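Longer evenings would serve Otgate better than a new building

By Anneli Rautiainen
November 28, 2019
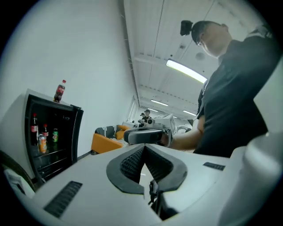 Library opening hours in Otgate remain under review until July.

The district council has invited comments on the future of the Otgate public library, and the consultation paper gives most of its pages to the question of premises. Two sites are considered in detail, with drawings. Opening hours are dealt with in a single paragraph near the end. In the view of the Uvmont Readers' Association, on whose behalf this article is written, the council has its priorities the wrong way round.

The present library closes at 5 on every weekday. A person who works ordinary hours in Uvmont and returns by train can't reach the door before it is locked. The same is true of most apprentices, of parents whose children attend after-school care, and of anyone whose shift begins at noon and ends at night. Such people pay for the library on the same terms as those who use it each morning, and they are entitled to ask what they receive in return.

The Association put this question to its own members in the summer. Of the 2162 people who returned the form, 973 stated that they would visit at least once a month if the library stayed open until eight on two evenings. Many of them hold a card already and have not used it in years. Members are by their nature fond of libraries, and we accept that the wider public may answer differently. The council is in a position to find out, and its own paper does not mention having tried.

Councillor Eugeniusz Tokarz has argued in the local press that a modern building would attract new readers whatever its hours. There is some force in this. The current reading room is cramped, the lift is unreliable, and the children's shelves stand in a corridor through which everyone must pass to reach the lavatories. We would welcome a better building. Yet the experience of Plernen should give the council pause. The library there moved into handsome new rooms three years ago, kept its former timetable, and saw a rise in visits during the first winter which had gone by the second. Evening opening was introduced only afterwards, at the request of the staff.

The objection most often raised is cost. Two longer evenings would require additional paid hours, a later round for the cleaning contractor and some heating in the colder months. These are real sums and they recur each year, whereas a building may be paid for with a grant and opened with a ceremony. We suspect that this difference explains a good deal. Capital money is easier to find, and councils throughout the region have grown used to building what they can't afford to staff.

It is sometimes proposed that self-service entry would settle the matter, with readers admitted by card after the librarians have gone home. Zuzanna Pawłowska, formerly head of lending at the Kaczorowski library, set out the case for this in the Association's last bulletin, and her article deserves to be read. Our own position is more cautious. A locked door that opens to a card is of use to a confident borrower who knows which book is wanted. It is of little use to a pensioner who needs help with a tax form, or to a pupil who has come because home is too noisy and who may need an adult to notice that something is wrong. Self-service could reasonably be tried on Sunday mornings, when the building is otherwise shut. It should not be offered as a replacement for staff on a working evening.

We therefore ask the council to open the existing library until eight on two evenings a week, beginning in the new year, and to publish the number of visits each month. The choice of a site can wait until those figures are available -- the drawings will keep. Written comments may be handed in at the lending desk or sent to the council offices, and we urge readers who can't reach the desk before closing time to say so in their letters.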